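Search this journal Search Advanced

We use cookies to make this site work. Accept / Manage settings

3. Who gets the first line?

OK, so by this point I had my pile of 79 holiday stories, all from the Ullesmont reader's magazine, and I had to decide what to do with them. The shortest ran to 600 words and the longest to 4,000, and I read every one of them twice (some of the Thanksgiving ones three times, I admit, as I'm fond of them). My plan was simple. I wanted to know who speaks first in a family story, and whether a child talking in the opening line changes how the grown-ups get to behave for the rest of it.

Akash Chaturvedi and I read separately and then compared notes. We agreed on most of the easy cases, like a kid yelling up the stairs or a grandfather grumbling at the radio, and then we got badly stuck on letters. If a story opens with a letter from a son away at school, is he speaking? Akash said yes, I said no, and we went back and forth for most of November before settling on a separate pile for letters. I still think I was right, but the pile works fine.

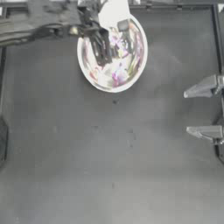

Figure 4. Gripper and white bowl, viewed from above.

What jumped out at me was how often the child who opens the story then vanishes! In "The Brerkthorpe Pie," a boy named Koller shouts that the cousins have come, and after that he gets no more dialogue at all. His aunt takes over, and we're in her head until the dishes are done. It's as if the writer needed somebody loud to open the door and then sent him outside to play. Ornella Testa has a nice name for this, the "doorbell child," and I've borrowed it with her permission.

The stories where the child stays are a different animal. They tend to be longer, they wander more, and the adults in them are allowed to be wrong about things. My favorite is "Snow for Mrs. Cinetti," where the little girl keeps asking about the empty chair and her mother keeps changing the subject (badly, and everyone at the table knows it).

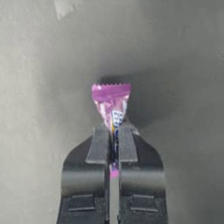
I should say something about endings too, though I'll save most of that for the next section. A doorbell child often turns up again in the last paragraph, usually asleep and being carried to bed by somebody who has learned a lesson. I used to find this a little cheap. Then Serena Pellegrini pointed out, in a note dated 11/9/20, that these pieces were meant to be read out loud to actual children at bedtime, and a sleeping child on the page is a pretty strong hint. I went back to the sleepers with that in mind and I liked them a lot better.

One last wrinkle before I move on. Ermanno Mazza asked whether dogs count, as two of the stories open with barking that another character answers. I put them with the letters.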